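Notice to Readers: Changes to the Spring Reading Schedule

The reading schedule for this blog has been revised and takes effect in March. The Fetholm cycle, at 1,321 pages, will now be read over six weeks. Readers who have already begun the first volume may continue at their own pace. 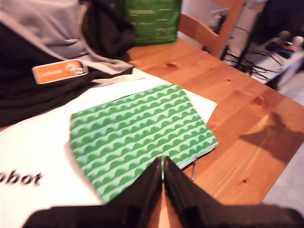
Editions and Page Numbers

All page references will follow the Dradero paperback, which runs to 786 pages in its first volume. The Plivetti edition is also acceptable – its chapter breaks are the same, although the maps are printed at the back. Library copies of either edition are welcome.
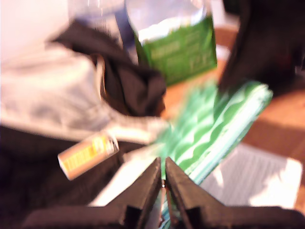
1 min read

Comments on each section will open at 6 p.m. and remain open until the next section begins. Please mark any discussion of later chapters clearly. Remarks on the Tian translation should be kept for the final week, when a separate post will be provided for them.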